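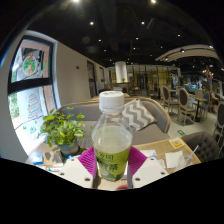

1/6 Container deposits at Tellico: update for residents
The Woninitz depot now accepts drink containers on all opening days. Labels may stay on.

2/6 Empty every container before you arrive. Lids are collected separately – place them in the tub at the counter.

3/6 In February the depot received 2,438 containers from 81 households. Thank you to all who took part.

4/6 Cafés in the Trisadside precinct may request a shared bin. Applications go to the Geerts Street office and take 15 working days.

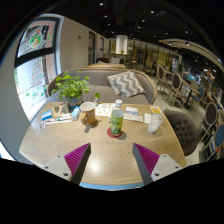
Green can on a red coaster, with a mug beside it.

5/6 Ceramic mugs and glassware are not eligible for a refund and should be kept out of the bins.

6/6 Revised opening hours apply from 19 September 2024.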